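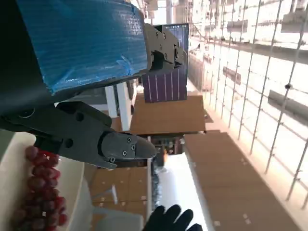

Rote Trauben in der weißen Schüssel — wie bleiben die über den Tag appetitlich?

Frage von Trevor MacDonald

Hallo zusammen, bei uns steht im Arbeitsraum meistens Obst, und zwar nah an der großen Fensterfront. Morgens sehen die roten Trauben super aus, und um 14 Uhr will sie keiner mehr haben. Ich wasche sie gleich nach dem Einkauf und lasse sie am Stiel, weil ich das hübscher finde. Ist das falsch? Und lieber Schüssel mit Deckel oder ohne? Auf den Werkbänken mit den Stoffdecken hätte ich übrigens auch noch Platz, da traue ich mich aber wegen der Flecken nicht so recht.

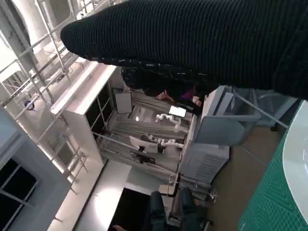

Antwort 1 (8 Personen fanden das hilfreich)

Also ich würde erst direkt vor dem Essen waschen! Ungewaschen halten die sich im Kühlschrank locker ein paar Tage, gewaschen werden sie bei mir schnell matschig. Am Stiel lassen ist prima, ich schneide die Rispe nur mit der Schere in kleine Zweige, dann rupft keiner daran herum und es bleiben keine offenen Beeren liegen. Und bitte weg vom Fenster, die Sonne ist im Juli gnadenlos. Auf die grauen Decken würde ich auch nichts stellen — Traubensaft geht aus Stoff echt schwer raus (frag nicht).

Antwort 2

deckel drauf und gut

Antwort 3, Aishwarya Namboodiri

Deckel nur im Kühlschrank, und da bitte mit Luftlöchern, sonst schwitzen sie. Ich habe so eine Dose von Catero, ein Sieb mit Teller drunter tut es genauso. Stell einfach weniger raus und füll mittags nach.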